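Ticket 881: Office PC beeps and does not start
Opened by: Bouchra Abdel Hamid
Assigned to: Siyabonga Sithole

Friday, 9:22. The computer at the Motaung desk gives three long beeps and the screen stays black. I have tried another monitor and another power cable, but the result is the same. Lerato needs this computer for the invoices, so please tell me if she should move to another desk.

Reply, Siyabonga Sithole
Thank you for the clear information. Please let Lerato use the spare laptop for now. The beeps make me think of the memory first. I will take off the side panel, lay the tower on its side and check the module and the slot.

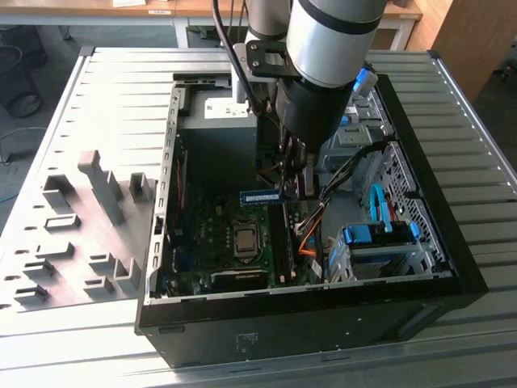
Please do not order a new power supply yet, as Busisiwe suggested. I want to finish with the memory before we spend money. If the beeps continue with the module seated well, I will test with another one of the same type.

Reply, Bouchra Abdel Hamid
Understood, the order is on hold. Lerato has the laptop, but she cannot find the Brudeo printer on it. Should I open a new ticket for this?

Status: in progress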